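Minutes of the monthly house meeting, Alvarado house
Tuesday, June 4, 2019, in the dining room, after supper

**Present:** Melquiades Cisneros (chair), Sarahí Nava (minutes), and the residents of both floors, except the two who work the night shift at Werska.

## 1. Minutes of the last meeting

The minutes were read and accepted with one correction. The bicycle which stands in the hallway belongs to the upper floor, and the lower floor asked that this be written clearly.

## 2. Money

Melquiades reported that the house fund has $685 after the water bill. From this we still must pay the repair of the back door. Plurkard gave a price of $519 for the door with new hinges, and the residents found this too high. Melquiades will ask for a second price from another carpenter before the next meeting. Until then everybody is asked to lift the door a little when closing it.

## 3. The dining table

This point took the most time. Sarahí said that the round table is often still covered with dishes when the next group wants to sit down, and that on two evenings people ate in the kitchen standing up. There was a discussion of whether the table should be fully cleared after each meal or only after supper.

The upper floor prefers to leave the bowls out, as they are used again for breakfast. The lower floor would like everything to go back to the cabinet. It was agreed:

- After lunch, the dinner plates and side plates are cleared, and the bowls may stay.
- After supper, everything is cleared, also the pitcher and the cups.
- Plates are looked at before they go on the pile. One with a spot of food on it goes back to the sink.

Some residents asked about the big cream appliance with the black control panel. It is heavy to carry and the shelf in the kitchen is narrow. It was decided that it can live on the table for now, toward the back, if the person who used it last wipes it outside and inside.

The clear cover over the lace-patterned tablecloth also was discussed. Sarahí reminded us that hot pots should not be put directly on it. She asked that it be wiped with a soft cloth and plain water, and that the tablecloth below be washed once in the season. The next washing will be in November, before the guests come.

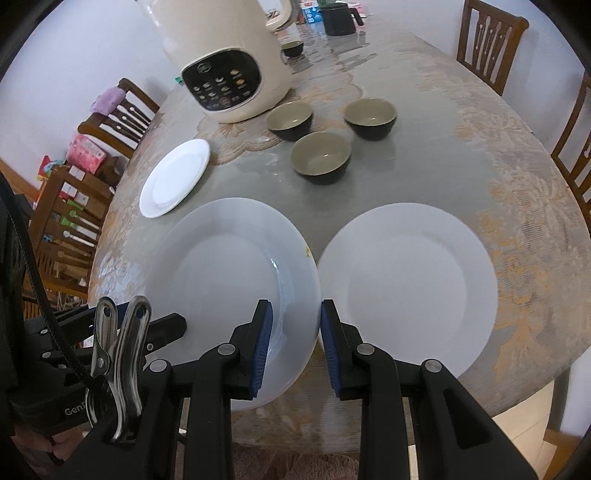 ## 4. Dishes to replace

Sarahí wishes to have more bowls of the same kind, dark outside and green inside, because they are a good size for soup and for rice. Umow sells single bowls and we don't need to buy a full set. The residents agreed to spend up to $19 from the house fund. If the same color can't be found, a plain white is also fine. More big plates are not needed.

One resident proposed plastic plates for the children. The proposal was voted on and did not pass, but families can bring their own.

## 5. Kitchen turns

The list on the refrigerator is old and has names of people who moved out. Melquiades will write a new one by Sunday. Who can't do the turn should change with somebody and write it on the list, so the others know whom to ask. The turn includes the table, the sink and the floor under the table, where rice is often found.

## 6. Other matters

- The lower floor asks for less noise with chairs after ten o'clock. Felt pads will be bought.
- The key of the laundry room is missing again. Please look in your pockets.
- Sarahí will be away for part of the summer and needs a person to write the minutes. For the moment there is no name.

The meeting was closed at nine thirty. The date of the next one will be put on the refrigerator with the new list.

Written by Sarahí Nava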